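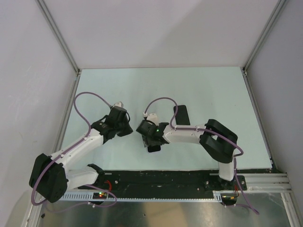
What has the grant paid for since our last report?

Most of it has gone on the reading guide to the letters of Paul, which now stands at 237 pages in draft, and the rest on the two study weekends where we tried the chapters out with ordinary readers.

I should say first how grateful we all are at Jikilano for your patience over the spring, when the chapter on Galatians simply would not come right. Naledi Dlamini rewrote the opening of it more times than she would like me to tell you, and I think you will feel (as I do) that it was worth the wait. She now begins with the quarrel at Antioch and lets the argument about the law grow out of that, and our readers found it far easier to follow than the old version, which started with a long stretch on dating.

The weekends were a joy. We had 28 people at the first, from all sorts of churches and a few from none, and they were wonderfully frank! Several told us that the notes on Greek words came too thick and fast in Romans, so we have moved the longer ones to the back and kept only those a reader needs on the page. There was also a lively hour on Philemon, which ran well past supper, and from which we have taken a good many of the discussion questions now in chapter 2.

As for money, we are a little under where we expected to be. Bramon, who are setting the pages for us, have quoted £775 for the maps and the index together, and we would like to meet that from what was put by for travel, if you are content. Peng have the sample chapters for checking and have promised comments by June.

Still to do are the pastoral letters, where we have not yet settled how much room to give to the question of who wrote them. Naledi would like a full chapter and I would like half of one, and we are talking it over very cheerfully. The bibliography also needs a thorough tidy, and the Teluvon study group has kindly offered to read the whole draft aloud between them once it is ready.

Do let me know about the maps when you have a moment, and I will send the Galatians chapter on to you as soon as the footnotes are in order.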